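Tellholm 2-finger gripper kit: review for people with a small budget

Posted by Treasa Ó Dubhghaill in Bench Gear

Writing this between jobs so excuse the shape of it.

Short version: good gripper, okay camera, bad box of extras. Buy the gripper. Think hard about the bundle.

We strip office desktops at Candley. Memory out, processor out, drives out, board sorted for resale or scrap. I was asked to price up an arm for the memory and latch work and come back with a number management could live with. We had the arm already, so this was all about what goes on the end of it and what goes under the computer. I had the Tellholm kit from Asamoah on one side of the spreadsheet and a Clirnatano kit on the other. Went with Tellholm. Mostly the fingers.

Fingers first then. Slim enough to get down near the slots without fouling everything else, and on a desktop board that's most of the battle. Memory slots sit right up against the processor socket, and the socket has its wire levers, and there are capacitors all over the place waiting to be clipped. A fat gripper is no use to you here. Before you buy ANY gripper get the closed width and the open width off the drawing and lay them against your worst board. Not your nicest board. I used a cardboard cutout and it told me more than the brochure did. 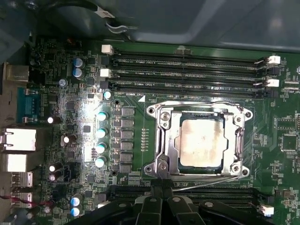 What it cost

Gripper on its own was $1000. Wrist camera another $500. The bundle adds the camera, a cable pack, spare finger pads and a "quick start fixture" and comes out a bit more than the two parts seperately. I let myself be talked into the bundle. Wouldn't again. Cable pack was too short for our arm once it was routed with any slack, and the fixture is made for flat little demo parts. We print our own now.

Also, the adapter plate. Not in the kit! Part 501 on the Asamoah list, separate line, easy to miss. We missed it. Kit sat on a shelf until the plate showed up, and that's on me, but come on. Put it on the quote from the start.

Things I left out of my budget the first time:
- adapter plate (see above)
- longer cables and something to tie them back with
- spare finger pads, more than they give you
- filament and somebody's hours for fixtures
- scrap boards to practice on, and I mean boards you don't mind wrecking

That last one is the real cost if you don't have a scrap pile. We do. If you're buying in machines to practice on, price them.

Camera

Fine. It's small, it stays put, picture is clear enough to find a latch. Glare is the problem. Socket frames are shiny metal, so are the tops of some of the capacitors, and under our overhead lights you get bright spots just where you'd like to see something. Moving a lamp did more for us than any setting. I'd budget for a decent diffuse light before the nicer camera, if it's one or the other.

Other thing, the gripper takes up a good chunk of the view. You get used to it. But if you're planning to read labels off the board with the wrist camera, check that the label and the fingers aren't fighting for the same spot. A fixed camera off to the side is worth the money too and doesn't have to be a fancy one.

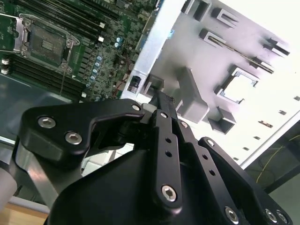 Servicing is easy, I'll give them that. Screws are out where you can reach them, ordinary hex sockets, no mystery fasteners. Swapped a finger plate on a Saturday with the key out of my own drawer. The manual says to check the pivots up to every 500 cycles, which is badly worded, I read it as 500 and went with that. Write it on the bench or it won't get done.

Setup was slower than the leaflet promises. Getting the arm talking to the gripper was quick. Teaching it the approach to the slots was not. Sockets with the processor in and sockets with it out are different enough that I'd keep them as seperate jobs, and board layouts move around between models. So when you plan hours, plan per model of machine. I planned per machine type ("desktop", ha) and was way off.

Bench and holding

Don't skimp. We lay the tower down on aluminum extrusion with the side panel off and work straight down into it. The slots in the extrusion mean you can bolt a stop anywhere, and you will want to move it every week. A plain tabletop is cheaper and you'll regret it. Leave room beside the computer for fixtures, and room behind for the arm cables to hang without dragging over the case.

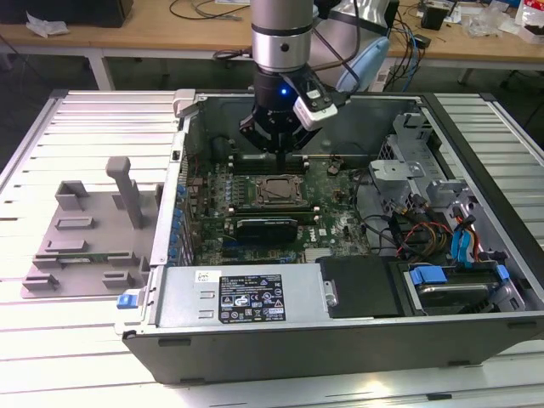

Dell tower on the extrusion bench, side panel off, printed fixture at left.

Would I buy it again

Gripper yes. Camera yes if you catch it on its own. Bundle no. The Clirnatano has a nicer app, and if your parts are bigger than ours it might be the better buy, I only had the loaner in July and never got it near a full job.

Support from Asamoah: quick on email, useless on the phone. Ask for the plate.

Four stars, would be more with longer cables.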